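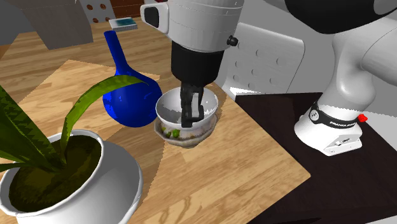 Our Walitz steam sterilizer gives a wet load at the end of the cycle, and this started after the drying program was changed in December. We see it only with the bowl sets. Single instruments and flat trays come out dry every time. I think the stacking is part of the problem: when a plain bowl sits inside a wider one, even slightly tilted, it covers most of the opening of the lower one, and in our chamber the water then stays between the two walls. I would like to know if this is a loading fault from our side or if the vacuum in the drying phase is too weak.

Support > Steam sterilizers > Drying faults > Ticket 266
Search tickets Enter keyword or serial number Go

Status: solved, waiting for closing
Opened by: Madhu Shukla, sterile supply, Awasthi Clinic

What I checked before writing:
Door seal cleaned and inspected, no cracks.
Air leak test passed in the morning, with the chamber empty.
Chamber drain strainer removed. There was some lint from the wraps, I rinsed it and put it back. No change in the next load.
Drying time is set to 16 minutes. Before December it was 20, I found this in the old printouts.

First reply, Torari Service
Thank you for the clear list. Please do not use the wet packs, treat them as not sterile also when the indicator has changed color. Set the drying time back to 20 minutes and run one load with the bowls on their side, with absorbent towel between every two bowls. Send us the printout.

Madhu Shukla
I did this. The packs on the upper shelf were dry. On the lower shelf two packs still had drops inside the wrap, both near the door. Printout is attached to the ticket. All wet packs were opened and reprocessed.

Torari Service
The printout shows a normal vacuum depth, but the jacket is slow to reach temperature. Is the steam line trap hot on both sides?

Madhu Shukla
Yes, hot on both sides — our technician says it should not be like this. He replaced the trap with a Markia one from our stock. After that I ran 7 loads with bowls, all on their side with towel, and all packs were dry on both shelves. I have written the new loading rule on the card beside the door. You can close the ticket, but please leave the drying time at 20 in our file.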